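Projet de fin de deuxième année – Robotique mobile et manipulation
Rapport d'incident et analyse de la panne du navigateur Clito
Rédigé par Cameron Kinnear
Version remise le 29 janvier 2021

1. Contexte

Le projet Plurnby consiste à faire circuler un manipulateur mobile dans un appartement simulé et à lui faire rapporter de petits objets posés sur des meubles. Mon travail portait sur Clito, le module de navigation qui choisit la trajectoire de la base entre deux points de prise. La commande du bras, appelée Grinar dans notre dépôt, avait été développée l'année précédente et je l'ai reprise sans la modifier.

Le rapport intermédiaire de décembre annonçait un module stable. Ce n'était pas le cas. Pendant la campagne d'essais qui a suivi, la base a heurté des meubles à plusieurs reprises alors que l'arrêt de sécurité aurait dû intervenir avant le contact. Le présent document décrit cette panne, la façon dont la cause a été trouvée et ce qui reste à faire.

2. Déroulement de la panne

La campagne comptait 4 000 épisodes, lancés par lots pendant la nuit sur la machine du laboratoire. Chaque épisode place la base dans une pièce, lui donne un objet cible et s'arrête quand l'objet est saisi, quand le temps est écoulé ou quand un contact est détecté.

À la lecture des journaux, les premiers résultats paraissaient bons. C'est en rejouant l'épisode 1 342 que j'ai vu la base avancer contre un pied de table pendant sept secondes, roues en rotation, sans que le contact soit enregistré. L'épisode s'était terminé par un dépassement de temps et il était donc classé parmi les échecs ordinaires de recherche. L'épisode 2 206 présentait le même défaut, cette fois contre un fauteuil.

J'ai d'abord soupçonné le moteur physique. J'ai réduit le pas de calcul, puis augmenté la marge autour des maillages de collision. Le comportement n'a pas changé et les calculs sont devenus nettement plus lents. J'ai perdu environ deux semaines sur cette piste.

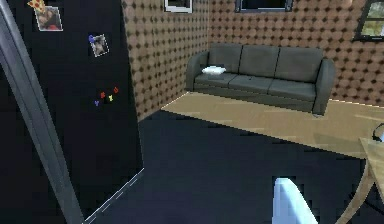
La deuxième piste était la carte d'occupation. Clito construit une grille au sol à partir de la profondeur et marque comme interdites les cases où un obstacle dépasse un certain seuil de hauteur. J'ai affiché cette grille à côté de la trajectoire pour les deux épisodes cités. Dans les deux cas, l'obstacle y figurait au début du déplacement, puis disparaissait dès que le bras quittait sa position de repos.

3. Cause

Pour que le robot ne se considère pas lui-même comme un obstacle, un filtre retire de la profondeur tous les points qui appartiennent au bras et à la pince. Ce filtre utilise un volume englobant calculé à partir des angles des articulations. Or Grinar publie ces angles en degrés et Clito les lisait en radians.

Au repos, tous les angles sont nuls et l'erreur ne se voit pas. Dès que le bras bouge, le volume est placé à un endroit sans rapport avec sa position réelle. Il efface alors une partie de la pièce, parfois un mur éloigné, parfois le meuble situé juste devant la base.

L'arrêt de sécurité n'a pas rattrapé l'erreur, et c'est le point le plus grave. Il était calculé à partir de la même profondeur filtrée. La planification et la protection dépendaient donc d'une seule donnée, et cette donnée était fausse. Le détecteur de contact, lui, ne surveillait que le châssis et le bras. Les roues n'étaient pas dans la liste, d'où l'absence d'enregistrement quand une roue touchait un pied de table.

4. Corrections apportées

La conversion d'unités se fait maintenant à l'entrée de Clito, et le nom de chaque variable d'angle porte son unité. Un test automatique place le bras dans plusieurs configurations et compare le volume du filtre à la géométrie du modèle. Avec l'ancien code, ce test échoue dès la première configuration autre que le repos.

L'arrêt de sécurité lit désormais la profondeur brute dans une bande étroite devant la base. Cette bande est choisie assez basse pour que le bras n'y entre pas pendant les déplacements. Les roues ont été ajoutées à la liste des pièces surveillées.

J'ai relancé les épisodes 1 342 et 2 206 avec les mêmes graines aléatoires. La base s'arrête avant le meuble dans les deux cas. Dans le second, elle ne trouve pas de contournement et l'objet n'est pas saisi.

5. Limites et suite

La campagne complète n'a pas été refaite faute de temps de calcul. Les taux de réussite du rapport intermédiaire doivent être considérés comme non valables et je les ai retirés des annexes.

Le passage sur la base réelle, une plateforme Mwakalinga, était prévu pour la fin du semestre. Il est reporté. Avant tout essai, il faudra vérifier que le bouton d'arrêt d'urgence coupe la puissance sans passer par le logiciel, et limiter la vitesse pendant les premières séances. Il faudra également contrôler que la bande basse ne produit pas d'arrêts intempestifs sur les bords de tapis, ce que je n'ai testé que sur trois pièces.

Les journaux des deux épisodes, le test du filtre et la liste des fichiers modifiés se trouvent en annexe B.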